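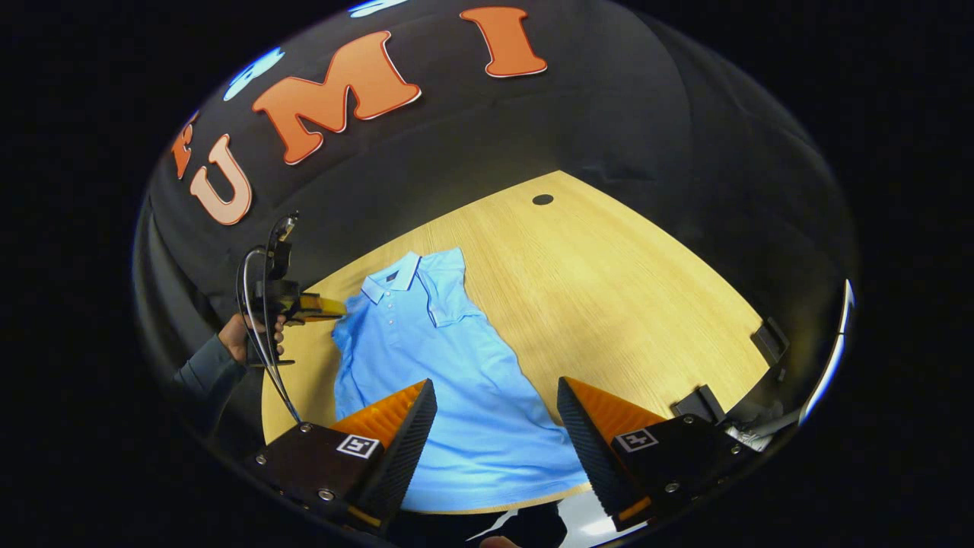
The pale blue polo, sleeves out and waiting to be folded.

March 22, 2018

I have been folding polo shirts the wrong way for most of my adult life, and I only found out because of a drawer. We bought the Nekberg dresser when we moved to Petley, and its top drawer is shallower than any drawer has a right to be. My old method (in half, in half again, squash) made a fat little parcel that caught every time I pushed it shut.

So now I take my time over it! I lay the shirt flat, smooth the chest with my palm, and do up the buttons, even the top one, so the collar keeps its shape. Then I turn it face down, bring each side in to the middle with the sleeve laid back along it, and fold the bottom up in 2 goes. The collar ends up on top, and on this one that means I get to see the thin white trim whenever I open the drawer, which pleases me more than it should.

I still can't do sweaters. Those are a job for April, when they go up in the closet anyway.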